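Gokside Bedding Set: README

Last updated 25 May 2023
Maintained by Jae-in Yeo. Bed list and wording by Kobe Maes.

What is in it

The set covers one household job, putting the top layer on a bed and getting its near edge to hang where it should. It holds 1,000 still pictures in the main folder and 300 more in a side folder called extras. The extras are beds that were left half done, plus a few where the pillows never made it back to the head of the bed.

All the bedding is pale. We wanted white on white and cream on cream, where the edge of one layer is hard to tell from the next. Colored and printed bedding will go in a separate set, Fornavov, planned for September.

Words used in the notes

top layer: whatever is being spread, whether sheet, duvet or comforter
hem: the lower edge of the top layer
drop: how far the hem hangs past the edge of the mattress
pucker: cloth bunched up where it is held
bulk: thick bedding that is folded or pushed to one side

Sample pictures

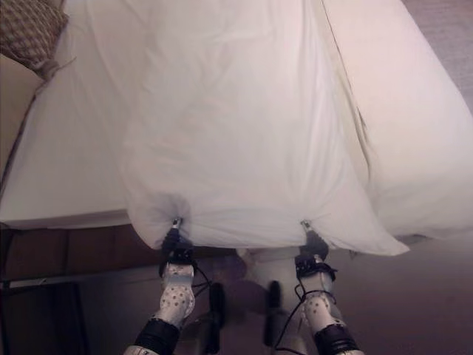
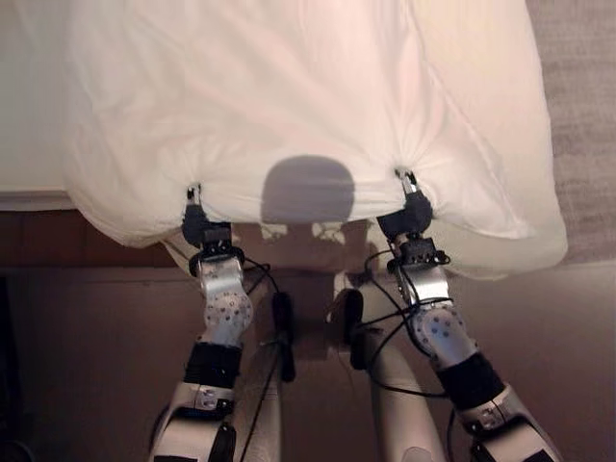
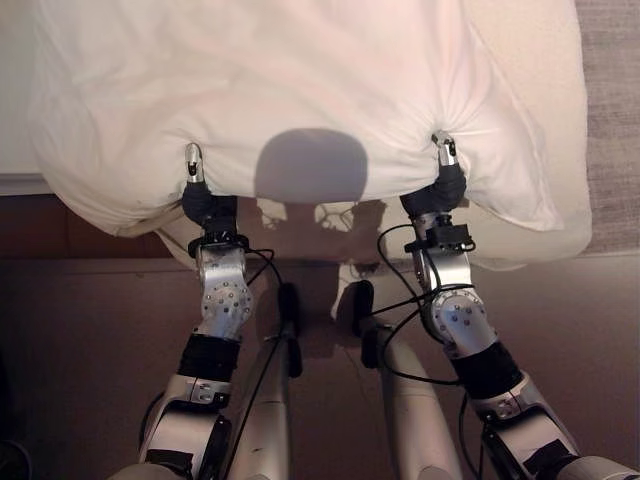

White bedding held by its near edge at two points, with the cloth creased where it is pinched.

Do I have to iron the bedding if I want to add pictures of my own?
Leave it as it comes out of the dryer or off the shelf. Fold lines from storage are fine and get no label. Please wash new bedding once before use so the factory stiffness is gone.

Labels

Each picture has one line in labels.txt: picture number, kind of top layer, drop (even, uneven, none), and a free note. If the person labeling could not decide between sheet and duvet, the line says "cover". Gil-soo Yoo checked the drop column. The free notes were not edited and some are in shorthand.

Known problems

The first 10 lines of labels.txt use "quilt" for what is called "comforter" everywhere else.
Pillows are not labeled.
Mattress size is missing for the beds at Whitlock.

Questions and corrections go to Veronica Văduva.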